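1 Jun 2022. For immediate release

**Sarelent opens table-setting room at Quintana, new placemat range out now**

Sarelent, the tableware and table linen seller, has opened a hands-on table-setting room on the ground floor of its Quintana shop. Open to all. No booking for the first month, just walk in.

The idea is simple. People buy plates in one place, mats in another, a tray from somewhere else, get home and find none of it goes together. In the new room you can lay a whole table before paying for any of it. Long tables, white cloths, open shelves. Take what you like down, try it, put it back (or don't, staff will do it).

The opening ties in with the launch of Grudum, a range of woven placemats in 2 sizes and a handful of quiet colours. Stripes mostly, a few plains. Grudum mats are made for Sarelent by Tirnetex, the weaving firm which has supplied the shop's tea towels and aprons for several years. Machine washable at low heat. Dry flat, iron on the back if needed.

Prices for the mats have been held at last year's level for anyone buying a full set. Single mats also sold, so a stained one can be replaced without buying the lot again. That was the thing customers asked for most often in the shop survey, which drew 3532 replies between December and the spring.

Other points from the survey, now acted on:

- plain white plates to be kept in stock all year, not only at Christmas
- trays with a proper raised rim
- cutlery sold by the piece as well as boxed
- more room to look at things on a table instead of in a cabinet

"We kept hearing that people wanted to see the plate on the mat, on a real table, before they made up there mind," said a spokesperson for Sarelent. "So now they can. Bring your own bowl from home if you want to match it. Plenty have alredy asked."

Trays are the other half of the summer display. Wooden ones, for breakfast, for carrying supper out to the garden, or left on the table to keep the knives and forks together. The shop now carries 122 lines of tableware in total, 93 of them out on open shelves in the new room. The remainder can be fetched from the stockroom on request. 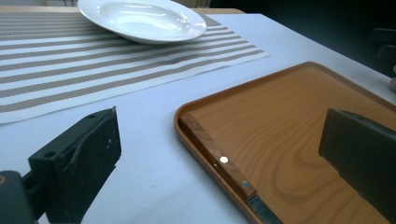
*White plate on a striped placemat, with a table knife on a wooden tray. Sarelent, Quintana.*

Short table-laying sessions will run through the summer. Basics only: what goes where, how to fold a napkin so it stays folded, how to fit six at a table meant for four. Free, children welcome with an adult. Times on the board by the door.

Gift lists can be set up in the room from today. Wrapping is free on full sets of Grudum mats until the end of the month, one set per customer.

The Quintana shop has step-free access from the street and a lift to the first floor. Parking at the rear, limited.

**Notes to editors**

Sarelent sells tableware, table linen and kitchen basics. Tirnetex weaves household textiles for shops and small hotels. Grudum mats are sold only through Sarelent.

Samples of the mats can be lent for photography, please return within two weeks. Requests to the Sarelent press desk at the Quintana shop.

Ends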